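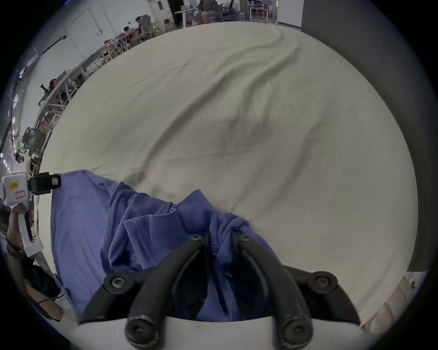 Bremitgate Seyoum

4.2 Open day at Goltside

The Hulell grippers were shown to visitors at the Goltside open day on 2025-03-21. We wanted to learn how people with no training handle soft cloth, so the garment was a blue one with long sleeves, laid on a pale cover.
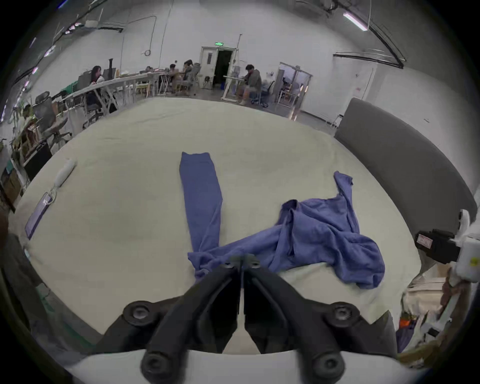

In total 185 visitors tried the task and made 1,542 grasps. Most of them took a sleeve first -- this we did not expect -- and only later looked for the body of the garment. Figure 2 shows the fingertips pressing down on a sleeve. 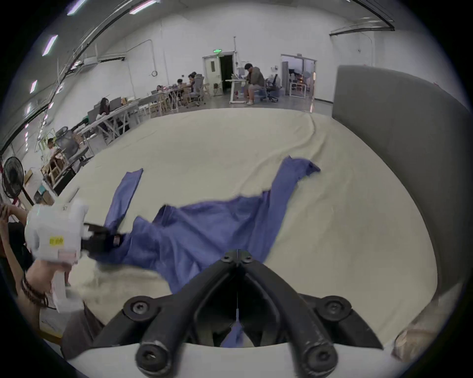
4.3 Work with 2 grippers

Pulling from both sides keeps the cloth tight and makes the next fold easier to find.

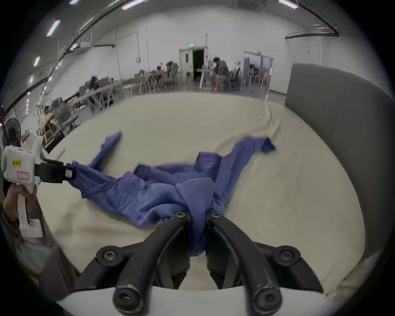
Children learned this quickly. Adults often pulled too hard -- the colour of the cover, near to white, helped them to see the hem.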